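Table manners

The long white table at Utthorpe is for everyone, which has lately meant everyone's lunch.

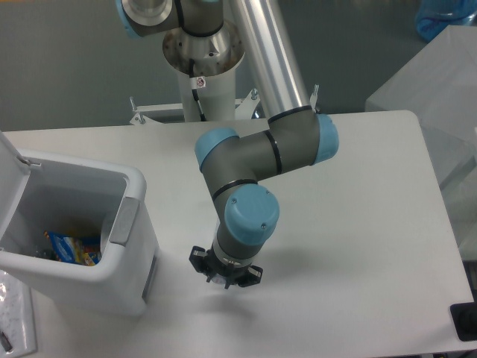 A clear table takes five seconds to spoil. Leave one crisp packet on it and it soon has company.
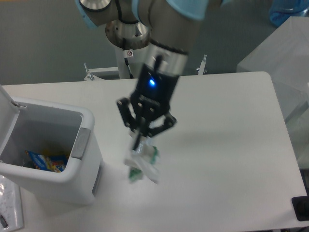
Wrappers go in the bin, please, and so do tissues, however attached to them you've become. The lid flips right up, so aim is hardly needed.

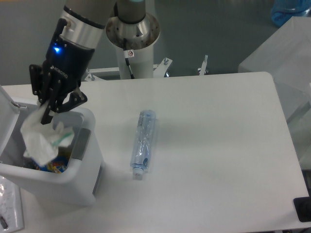 Bottles are the Halell office's chief grievance. Empty ones go in the recycling by the stairs. One lying on its side mid-table, cap still on, hasn't been recycled, only moved nearer.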